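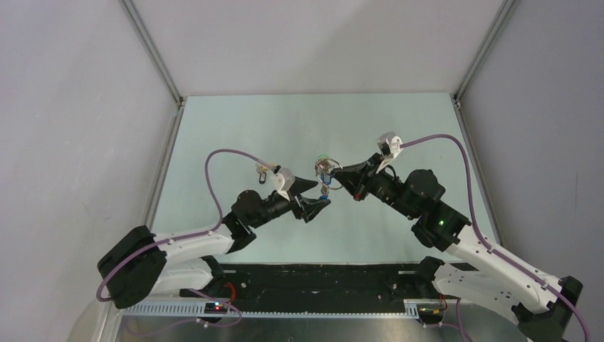

*Fig. 1. Anel de metal e fios coloridos emaranhados.*

## 4. Ligação e primeira programação do controlador de rega Enell

Esta secção substitui o capítulo correspondente do folheto da Drarnmont, que promete uma instalação «em minutos». Reserve uma tarde. O folheto foi escrito por alguém com a parede lisa, as válvulas novas e os fios identificados de origem, e poucos jardins são assim.

O texto aplica-se ao Enell de pilha e caixa exterior, com válvulas de impulso. Se tem a versão de tomada, salte para a secção 5, porque a ordem dos bornes é outra e a tabela da secção 4.2 não lhe serve.

### 4.1 Antes de começar

Material necessário:

- chave de fendas fina (a que vem na caixa dobra ao segundo aperto)
- alicate de descarnar
- ligadores estanques com gel
- fita de papel e caneta para etiquetas
- pilha alcalina de 9 V, nova
- um balde

O folheto pede também o «kit de vedação Melemley». É vendido à parte e consiste em ligadores com gel e um tubo de massa de silicone. Quaisquer ligadores com gel que admitam a secção do seu fio fazem o mesmo trabalho. Não encontrei no kit nada que justificasse a diferença de preço.

> **Cuidado:** feche a torneira geral do circuito de rega antes de tocar em qualquer válvula. O modo «Pausa» do controlador não corta a água. Impede apenas que o programa arranque.

### 4.2 Identificar os fios

A cor dos fios é uma convenção da fábrica, e quem fez a instalação anterior pode não a ter seguido. Parta do princípio de que não seguiu.

1. Abra a caixa das válvulas e limpe a terra à volta dos solenoides.
2. Separe os fios, um par por válvula. Se houver uma união enrolada em fita isoladora, desfaça-a e volte a fazê-la mais tarde com um ligador de gel.
3. Cole uma etiqueta em cada ponta, junto à válvula, com o nome da zona que ela rega. Escreva «relva» ou «sebe norte». Os números mudam quando se troca o controlador.
4. Com um multímetro em modo de continuidade, encontre a outra ponta de cada fio junto ao local do controlador e etiquete-a também.
5. Compare com a tabela. Se não coincidir, confie nas suas etiquetas.

| Borne | Função segundo o folheto | Cor segundo o folheto |
|---|---|---|
| C | Comum | Preto |
| A | Zona A | Vermelho |
| B | Zona B | Amarelo |
| S | Sensor de chuva | Azul |
| S− | Retorno do sensor | Branco |

**Nota:** a edição anterior do folheto trocava as cores de A e B. Se o seu exemplar tiver na capa a indicação «Revisão de junho», já traz a tabela corrigida. O aviso da correção vem na última página, depois da garantia.

### 4.3 Fixar a caixa

1. Escolha uma parede à sombra, acima do alcance dos aspersores. O fabricante declara a caixa «resistente a todas as condições». A junta da tampa é uma tira de espuma colada, e eu não a poria debaixo de um beiral que pinga.
2. Marque os furos com a própria caixa. O molde de papel incluído pode não ter sido impresso à escala, pelo que convém sobrepô-lo à caixa antes de o usar.
3. Fure, coloque as buchas e aperte os parafusos sem forçar. O plástico das abas estala com facilidade.
4. Deixe uma folga de cabo por baixo da caixa, em forma de laço, para que a água escorra pelo ponto mais baixo em vez de seguir até à entrada.

### 4.4 Ligar os fios

> **Cuidado:** retire a pilha antes de ligar ou desligar fios. Um curto entre C e A com a pilha colocada queima o andar de saída, e a Drarnmont não o considera coberto pela garantia.

1. Descarne só o necessário para encher o borne. Cobre à vista fora do borne acaba por ficar verde.
2. Passe todos os fios pelo bucim antes de apertar o primeiro. Parece óbvio até ao momento em que é preciso desfazer tudo.
3. Ligue primeiro o comum. Se tiver mais de uma válvula, una os comuns num ligador e leve um único fio ao borne C.
4. Ligue A e depois B.
5. Puxe cada fio com dois dedos. Se sair, não estava apertado.
6. Aperte o bucim e tape as entradas que sobrarem. O folheto omite este ponto e as formigas aproveitam.

As válvulas de impulso têm polaridade. Se os fios estiverem invertidos, a válvula abre quando devia fechar. Não se estraga nada, mas o canteiro fica debaixo de água até alguém reparar. Faça o ensaio da secção 4.6 antes de ir jantar.

### 4.5 Sensor de chuva (opcional, e com razão)

O sensor Hou mede a humidade num disco de cortiça prensada. Enquanto o disco estiver inchado, o circuito fica aberto e o Enell salta a rega. O princípio é antigo e funciona. O que me deixa dúvidas é a rodela de ajuste, graduada de «ligeira» a «intensa» sem que o fabricante diga a que quantidade de chuva corresponde cada marca.

1. Monte o sensor num sítio onde apanhe chuva e sol. Debaixo de uma árvore continua a receber pingos muito depois de o céu limpar.
2. Ligue os fios a S e S−. Aqui a ordem é indiferente.
3. Retire a ponte metálica entre S e S−. Se a deixar ficar, o controlador ignora o sensor e não dá qualquer aviso.
4. Comece com a rodela a meio e corrija ao longo da estação.

Se não instalar o sensor, deixe a ponte no lugar. Sem ponte e sem sensor, o Enell entende que chove sempre e nunca rega. Boa parte das queixas de «avaria» que li vem daqui.

### 4.6 Ensaio

1. Coloque a pilha. O visor acende com o número da versão e depois com a hora a piscar.
2. Abra a torneira geral devagar.
3. Prima **Manual** e escolha a zona A. Deve ouvir um estalido seco na válvula. O estalido só indica que o impulso chegou, por isso vá ver se sai água.
4. Prima **Manual** outra vez. A água deve parar passado um instante, conforme a pressão.
5. Repita para a zona B.
6. Se uma zona fizer o contrário do pedido, feche a água, retire a pilha e troque os dois fios dessa válvula.

Para medir o caudal de um gotejador, ponha o balde por baixo, deixe correr durante 300 segundos e divida o volume pelo tempo. O assistente do Enell oferece-se para «estimar» este valor a partir do tipo de planta. Experimentei com duas plantas muito diferentes e recebi o mesmo número. Use o balde.

### 4.7 Primeira programação

1. Acerte o relógio com **Hora**. O aparelho não muda sozinho para a hora de verão, apesar do desenho na caixa.
2. Prima **Prog** e escolha a zona.
3. Defina a hora de início. Às 6:00 há pouco vento e pouca evaporação, e em muitos bairros a pressão está melhor do que à noite.
4. Defina a duração. Comece por baixo do valor sugerido e aumente se a terra estiver seca à profundidade de um dedo.
5. Escolha a frequência.
6. Prima **OK** e mantenha premido até o visor deixar de piscar. Com um toque curto o programa aparece no visor, mas perde-se na troca da pilha.

**Nota sobre o modo «Inteligente»:** este modo encurta ou prolonga a rega segundo uma tabela mensal guardada no aparelho. Não há ligação a qualquer previsão do tempo. A tabela é a mesma para um vaso na varanda e para um pomar em encosta. Quem quiser usá-lo deve comparar as durações com as do seu próprio programa durante uma semana e só então decidir. Eu tenho-o desligado.

### 4.8 Mensagens no visor

**E‑BAT.** Pilha fraca. O folheto garante uma estação inteira com a mesma pilha. Tenha uma de reserva, pois se a energia faltar com a válvula aberta, aberta fica.

**E‑S.** Circuito do sensor aberto. Pode ser chuva, fio partido ou a ponte que falta. O controlador não distingue os três casos.

**309.** O folheto diz «contacte a assistência». Antes disso, retire a pilha, espere um minuto e volte a colocá-la. Se o código regressar logo após um impulso numa zona, desligue essa zona e repita. Quando desaparece, o problema costuma estar no solenoide ou na união do cabo, e o controlador está bom.

**Visor vazio.** Verifique as molas da pilha. Vêm com uma película de proteção transparente que é fácil não ver.

### 4.9 Registo

Anote na contracapa as zonas, as cores que usou de facto e a leitura do contador de água no dia do ensaio. Sem uma leitura inicial não há maneira de confirmar a poupança anunciada na embalagem, que vem sem método nem fonte.

| Zona | Fio usado | Duração | Leitura do contador |
|---|---|---|---|
| | | | |
| | | | |

Correções a esta secção devem ser enviadas a Horațiu Anghel, com a versão do controlador que aparece no visor ao colocar a pilha.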